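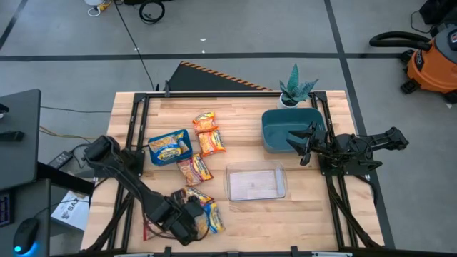
The second reporting period of the Trikcombe packing assistance project was given over to the evaluation of the Larkeck two-arm bench kit, which Florkura offers for lease or purchase to small food distributors. The kit was assembled and powered in the first week of the period. The evaluation task is the sorting of small snack packages into containers, and the bench is laid out accordingly, with a shallow blue tray, a clear plastic container and a deeper teal bin set out between the two arms. Packets are placed at differing angles on the wooden top, in keeping with the way goods arrive at our packing line.

Work completed

A total of 1532 pick attempts were logged against the 2000 named in the grant agreement. The shortfall is due to a delay in delivery of replacement gripper fingers, which held up work on the right arm for nine working days. Of the attempts logged, 227 ended with the packet dropped or left on the bench. Most of these involved packets lying flat, with no raised edge for the fingers to close on. Results were noticeably better for packets placed in the shallow tray than for those placed in the bin, where the arm must reach over the wall.

Training of staff has been satisfactory. Natsumi Takagi, who leads the evaluation, prepared a short operating guide that replaces the supplier's setup chapter. New operators have been able to start the kit, run a set of picks and shut it down safely after one morning of instruction.

Assessment of the product

The kit is sound in construction and the arms hold their calibration well from one session to the next. The supplied software is less complete. Logs must be exported by hand at the end of each session, and an error on one arm stops both. Florkura has acknowledged these two points in writing and has undertaken to address the second in its next release. Support by telephone was prompt. Spare parts are shipped from Nagano, and delivery times should be considered by any site that does not keep its own stock.

Expenditure

Spending remains within the approved budget. The parts allowance of $2000 has been fully committed, mainly to gripper fingers and one spare power supply. No transfer between budget lines is requested.

Next period

The remaining picks will be completed first. Trials with mixed containers will follow, in which the left arm fills the tray while the right arm fills the bin. We ask the Foundation to approve an extension of the lease to the end of December so that the new software release may be tested on the same bench. The full pick log and the operating guide are attached as Annexes A and B.

Submitted 3 July 2020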